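Brullent wants 160 apartments in the old Montoya mill, and it wants the city to pay for the road

Gredolton has heard promises about the Montoya mill before. The latest came Thursday night, when the developer Brullent laid out its plan to turn the brick building by the river into 160 apartments, with shops on the ground floor and a public walkway along the water.

The pitch went over well for the first half hour. Then people started asking about money.

Brullent says it will cover all the work inside the walls. It does not plan to cover the new access road, the storm drains under it or the repair of the retaining wall, all of which it calls "shared public improvements." The company did not put a price on any of them. Asked twice for a ballpark figure, project manager Soledad Mateos said an estimate would be ready "in due course."

The mill, which carries the date 1797 over its main door, has been empty of tenants for years. The date itself is a matter of dispute. Brullent's brochure calls the building "a true 1797 original," but the city's own survey says most of what stands there today was rebuilt after a fire, and that only the lower courses of the river wall go back that far. That matters, as the tax break the company is after depends on how much of the original building is left to save.

Then there is parking. The plan shows 248 spaces for the apartments, the shops and visitors to the walkway. Mateos called that number generous. People who live on the streets nearby and already circle the block at 6 p.m. did not seem to agree, and several said so at length.

"They told us the same thing with the last one," said Vega Requena, who rents a house across from the mill gate. "There was going to be a walkway then too. Where is it?"

She was talking about the Calilex plan, which won approval with a river path, a small theater and a day care center on the drawings. The path was dropped first. The theater went next, and the whole project was shelved before any work began. Brullent says it has no ties to Calilex, and there is no sign that it does. But the drawings shown on Thursday have a familiar look, right down to the row of young trees where the loading yard is now.

The company also says 5 percent of the apartments will be rented at below-market rates. At 160 units that comes to eight homes. The brochure gives them a full page. It doesn't say what the rents would be, how long they would stay low or who would check.

Brullent's case for the inside of the building is stronger. The company wants to keep the brick walls and wood floors on show in the larger units, and buyers and renters do tend to like that sort of thing. Whether they like it enough to pay what Brullent will need to charge is another matter, and the company offered no market study to back it up.

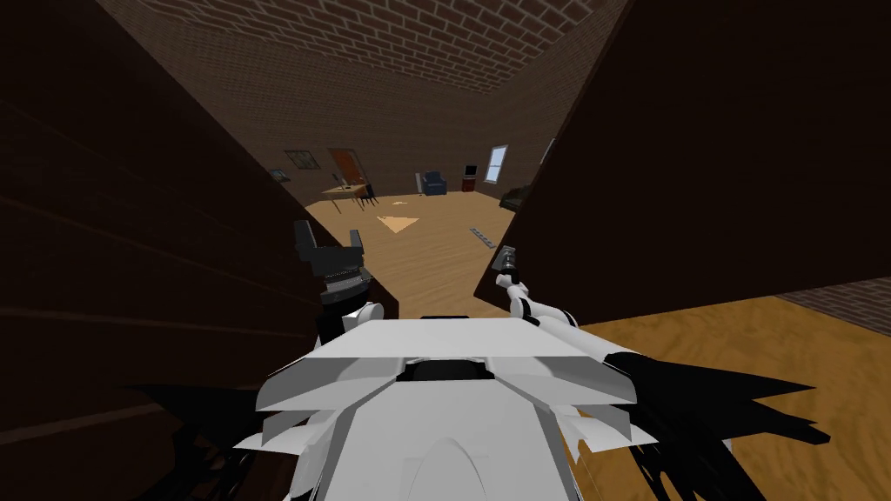 Can the city still say no to the road if it approves the apartments?

It can, but only if the two are voted on separately. As the plan is now written, the road and the drains are part of the same package, and a vote for one is a vote for both. City staff said they had asked Brullent to split them. Mateos said the company would "take a look at that."

A second hearing is expected in March. Brullent has been asked to bring the road estimate, a traffic count taken on a working day and a written promise on the walkway. Requena said she plans to be there, and that she is bringing her copy of the Calilex brochure.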